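The work reported in this section deals with where people put mugs when a table is being tidied and a small raised shelf is available. Earlier household studies have mostly looked at cupboards. Open shelves on a work table have had less attention, although many people keep a cup within reach for a whole day and need somewhere to set it. The pieces used were everyday drinkware, chosen to differ in color, height and handle shape.
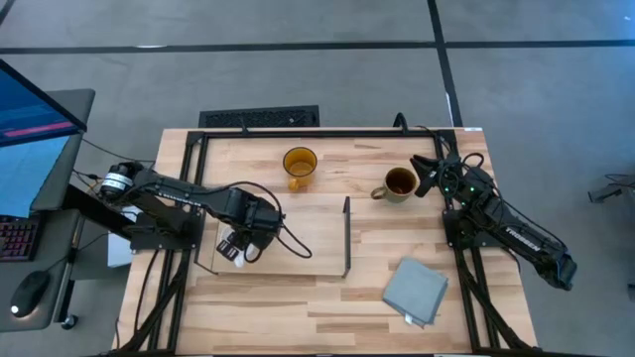

### 3.2 Items and surfaces

**Figure 2.** Drinkware and surfaces used in the tidying task.

All placements were made on a light wooden tabletop. The drinkware included an amber glass cup and ceramic mugs, among them an olive-green one that held a dark brown drink. A folded gray cloth towel counted as part of the table setting. We kept it in the item list – towels take up space that a mug could use, and people tend to work around them.

The shelf is a low one, with a pale wooden board held between black metal end frames. We call it the riser in the rest of the paper. It leaves open space under the board, so an object can go on top, underneath, behind or beside it. Takagi's 2020 Clirkmont study of office kitchens used closed cabinets, and its coding scheme had only an "in" and an "out" position. That scheme could not be carried over without changes.

We coded each final position with one of these labels:

- **on**: the full base of the mug rests on the board
- **under**: the mug stands on the tabletop below the board
- **behind**: the mug stands on the tabletop at the rear of the board
- **beside**: the mug stands on the tabletop past either end frame

Handle direction was coded separately as left, right, front or back, seen from the long side of the table. 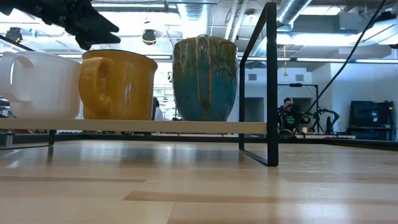

*Does a row of mugs on the riser count as tidy if the gaps between them differ?*

Uneven gaps were accepted. A row was coded as tidy when every mug had its full base on the board and no mug pushed against another. Spacing was recorded as a separate measure, and it did not change the tidy code.

### 3.3 Procedure

Each session began with the drinkware spread over the tabletop. The instruction was short: clear the table and leave the mugs where they would be easy to find. No order was given. We ran 50 sessions, all using the same coding sheet, and the position of each mug was written down at the end of the session. Mugs that were moved more than once were coded only at their last position.

A yellow mug was part of the set from the start. Its strong color makes it easy to pick out against the wood, and coders used it as the reference when they checked the order of a row.

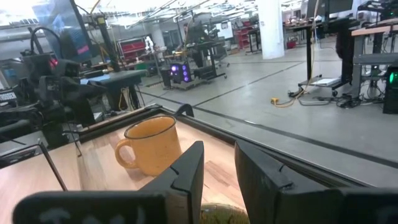 Handle direction took longer to code than position. A handle that points straight to one side is simple, but many end up at an angle, and the coder has to decide which of the four labels is closest. We settled these cases by taking the side of the table that a line through the handle would reach first. Two coders worked through all sessions on their own. Where they disagreed, they met and agreed on one label before any counts were made.

The "behind" and "beside" labels also needed care. A mug behind the board can be partly hidden by it, and a large mug beside an end frame may have its handle close to the post. Both count as off the shelf, even when the mug looks like part of the same group.

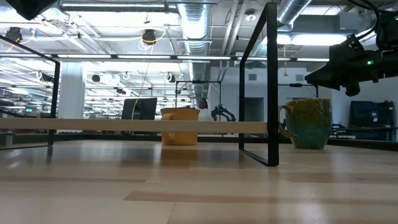 Kimie Takagi, commenting on a draft, asked that "beside" be split in two, one label for mugs within a hand's width of the frame and one for mugs farther out. In her view a mug set close to the end frame has been put away on purpose, while one left farther along the table may only have been skipped. She added that the Milumard coding sheets already make this split and that coders learned it quickly.

We have kept the single label for the counts in Section 4, so that all sessions are treated the same way. The distance from the frame was noted on the sheets, and the split version is given in the appendix.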